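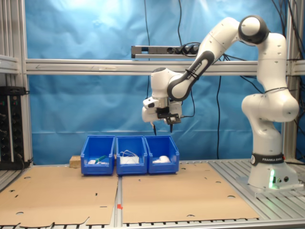 Handling and Automation

Reading time: 14 minutes

Chapter 6
Comparing Grippers on a Bin-Picking Task

Choosing a gripper from a catalogue is harder than it looks. The makers give stroke, closing force, weight and payload, and all of these matter, but none of them says how the gripper will behave when it has to reach into a parts bin and take hold of something soft, thin or badly placed. The usual way to find out is to build a small test cell, put the same objects in front of each gripper and keep a record.

This chapter is about how to run such a test so that the results can be trusted. Chapter 5 dealt with the arm. From here on we treat the arm as fixed and change only what is bolted to the end of it.

6.1 What is being compared

A comparison needs one thing that changes and many things that do not. In the Taltville trials, which supply most of the data in this chapter, the thing that changed was the set of fingers. Three sets were used: a narrow pair with flat tips, a wider pair with rubber pads, and the Brokura pair, which has a shallow groove cut along the inside of each finger. The arm, the camera mounting, the lighting and the control program stayed the same throughout.

This was less simple than it sounds. Each pair of fingers had a different length, so the tool centre point had to be measured again after every change. In the first week this step was missed once, and 63 attempts had to be thrown away. The narrow fingers had been driven too low and were touching the floor of the bin before they closed. The record showed these as failed grasps when the fault lay in the set-up.

6.2 The bins

Open-fronted parts bins are a good choice for this kind of work. They are cheap and easy to replace, and the low front gives the wrist some room. They also have walls, and walls are where many grasps go wrong. A finger that clears the rim on the way in may catch it on the way out once it is holding a cable or a long tool.

When bins stand side by side, the gripper must also be kept from straying into the next one. Write down the clearance between the open fingers and the side walls before starting. If the clearance is less than the error in your camera calibration, expect collisions and slow the approach.

6.3 The objects

Objects should differ in ways that matter to the fingers. A hand tool is stiff and has an obvious place to hold it. A loose cable has many places to hold it and most of them are poor. Small flat items lie close to the bottom, where there is little room for the fingertips.

The Taltville record holds 2,862 attempts. Of these, 1,489 were made on cables, which is more than half, and the reason was practical. The results for stiff objects settled early, while those for cables kept shifting as more attempts were added. A fixed number for each object, say 200, is easier to plan but can leave you with too little data exactly where you need it.

6.4 What counts as a success

Decide this before the first run and do not alter it. The Cillelis rule, used in this book, says that a grasp succeeds if the object is lifted clear of the rim and held there for the full waiting time. Lifting two objects together is recorded separately. Dropping the object after the waiting time is a transport fault and belongs in a different column.

Amissah's method is stricter and also asks that the object be put down in a named place. It suits assembly work, but it mixes the quality of the grasp with the quality of the placing, and the two are then hard to separate.

Before reading on, draw up a blank record sheet for a test with two sets of fingers and three bins. Leave a column for the tool centre point reading. Section 6.5 uses this sheet to work through the first day of the trials.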